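Search this list archive

Subject: Re: [manip-users] Flovbridge open day, notes on the lid demo

On the question of pad wear and whether the wrist view was any use. I was at the Flovbridge open day in July and stayed for both afternoon runs, so I can answer some of it.

> From the list, earlier:
> Did anyone get a close look at the cookware station? The handout
> says the Janssen cell does lids and handles with one gripper and
> no tool change. I would like to know (a) what the pads are, (b)
> how often they get swapped, (c) whether the wrist camera sees the
> object at all once the fingers are near it. We are seeing heavy
> occlusion with a similar layout and I am about to give up and
> mount a second camera overhead.

(a) Two tapered fingers, black shell, soft pad on the inner face of each. The presenter gave the pad material only as "textile over foam" and would not name a supplier. The fingers are Prillodari parts and the pads are made in house.

(b) They log 938 closures on a pair before swapping. That number is printed on the station card. I asked if it came from a wear test and was told it was the count at which one early pair began to slip on glass, and it has been kept as the limit. I would not design around it.

(c) Partly. The wrist stream was on a monitor beside the cell and they let visitors save stills from it. Mine is from a stage with the gripper open and the pot off to one side.
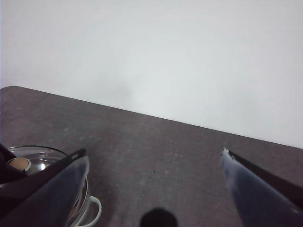 Wrist camera still, cookware station. Pot with glass lid at left, behind the left finger. Note fibers at the tip of the right pad.

The occlusion is as you describe. With the pot on that side, the left finger covers much of the pot and lid. The knob and the looped handle can still be picked out, and the lid has bright reflections on it. Contrast against the dark tabletop is good for the handle. I would expect more trouble with a dark handle, but they had no such pot out.

The right pad has a few frayed fibers at the tip. I did not get the closure count for that pair.

Sequence as presented: approach from above, find the knob, lift the lid, hold, replace. A full cycle took about 40 seconds in the runs I watched. The Ernia planner replans if the knob estimate moves more than 2 mm between views, and the presenter said most of the cycle time goes there. Speed was capped at 30 percent for the public session.

They do not use an overhead camera. When the finger hides the target, the arm backs off, rotates the wrist and looks again. That costs time but avoids a second calibration. If your cell has room to rotate, try that before adding hardware. If it does not, I think the overhead mount is the right call.

I did not see the handle grasp. It was listed for the morning session only. If anyone on the list was there for it, please post the approach angle and whether the pot was loaded.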